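Nesetti replacement fingertips, pair, soft grip. For garment handling arms

990 for the pair. Fitting kit included, 5 screws (you need four, one spare).

PLEASE READ if you bought the first version. Some of the March batch had a fault and we've changed the part. Short version: the tip pad could lift at the front edge under side load. Cloth gets under the lip, the fingers open, the arm moves off and the garment goes with it. Bleddyn Gwynne at Poltetti reported it first, on football shirts. Stitched hems worst, mesh not far behind. One shirt torn, one arm stopped on overload. No one hurt, but a hand was closer than we'd like.

New version has the pad bonded right round and a shorter lip. Same mounting holes, same reach.

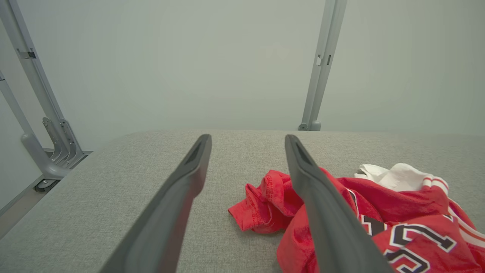
Old pads: stop using them on anything with a hem or trim. Plain towels etc. are OK at low speed untill your swap arrives. Swap is free, send us the order number, no need to post the old ones back.

Fitting. Power off at the wall, not just the stop button. Old tips off, wipe the seat, new tips on, screws finger tight and then a quarter turn. Run 100 open/close cycles with nothing in the grip. Check the edges with a fingernail, power off again first. Any lift at all, don't run it, ring us.

Release check is worth switching on as well. Arm waits 2 seconds after opening and looks for drag before it travels. Slows things down a bit. Menu is under Safety, then Release.

Fits the Grarnport wrist, both sizes. Does not fit the Iwasaki adaptor, we get asked alot. Stock is low, next lot is on the bench now.

Comments

Pierina Lo Presti
Swapped ours this morning, easy enough. One screw was tight going in, used the spare.

Ekkachai Kaewsai
Does the release check work with the older controller? Can't find it in the menu.

Kamol Phetsri (Nesetti)
Needs the update Ekkachai, will email you the file.

Sakda Rojanasak
Still waiting on my pair, ordered before the notice went up. Does that count as the new version or not?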